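Comparing Grippers at Ernmont: An Interview With the Test Bench Team 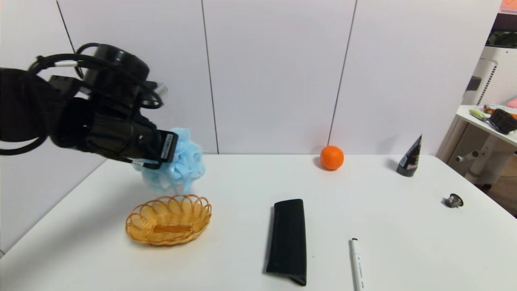 According to one integrator at Pirside, most gripper comparisons are decided too early, on rigid parts that any product on the market can hold. Soft and irregular goods, the integrator wrote in response to our last issue, are where the differences begin to show.

The test bench team at Ernmont shares that view. Its current program compares 3 grippers on the same arm, using 43 household articles of differing shape and stiffness. Mesh and netting have proved especially useful. "A bath pouf has no fixed edge to close on," the team's lead engineer said. "The fingers may report a firm hold when they have only a few folds of material."

Each article is lifted and placed 6 times per gripper. The Sokol gripper, with padded fingers, has so far given the steadiest results on fabric and netting. The Skirasov model closes faster and did better on small metal parts, but it dropped light items more often when the arm changed direction.

We use cookies to improve your experience on this site. By continuing to browse, you accept our cookie policy. Accept | Manage settings

Asked about the wrist camera, the engineer was more cautious. "It gives a good view of the approach. Once the object is in the fingers, it can hide the place where we want to put it down." The team has tried 4 mounting angles and has not yet settled on one. Cable routing also limits the choice - a loop that is too short pulls on the housing when the wrist turns.

Controller settings were kept the same throughout. "We would rather publish a modest result that another laboratory can repeat," the engineer said. Trials with heavier articles are planned for December.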